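# Workshop Tips: Bowl Handling for the Two-Arm Exercise

Members of the Berkmont Robotics Club are asked to read these notes before their first turn at the bench. They apply to the bowl exercise only. Cup and tray work is covered on the Clustwood sheet.

## Taking hold of a bowl

Bring the gripper down with the fingers open and stop before either one touches the table. Plastic bowls from the kitchen aisle are suitable. Ceramic bowls are not permitted at the bench.
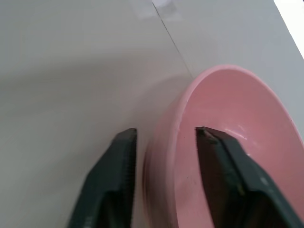

A rim grip is the standard hold for this exercise. Students who try to span the whole bowl usually push it away from the arm. Place one finger outside the wall and the other just inside the rim, as with the pink bowl, and close slowly. The ridged face of the finger should meet the plastic squarely. Wipe out the inside of each bowl before use.

## Setting out the bench

1. Cover the tabletop and tape the seams flat. A lifted edge of tape will catch a bowl.
2. Set out 3 bowls in different colors. Leave a clear space between them for the fingers.
3. Confirm that cables hang free of both arms through their full reach.
4. Assign one student to the stop button. That student does no other work during the run.

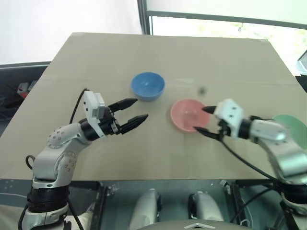

*Right gripper beside the pink bowl, with the blue bowl farther back.*

## During the run

Move one arm at a time until the team has completed 20 clean lifts. After that, both arms may be used together, provided that the operators agree aloud which arm goes first. The waiting arm stays open and still.

Keep the middle of the table clear of scraps. Small bits of debris are easily mistaken for marks on the covering, so check from more than one side.
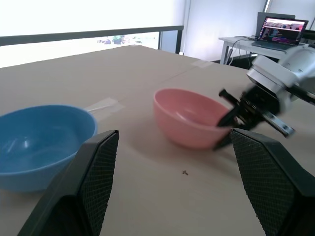 ## After the run

- Return both arms to the rest position before switching off.
- Wash the bowls in warm water with mild dish soap and dry them with a soft cloth.
- Enter the number of lifts in the Filtance log. The club total stood at 3,151 on January 24, 2023.
- Report worn finger pads to Segundo Ñahui. Replacement pads will be fitted in February.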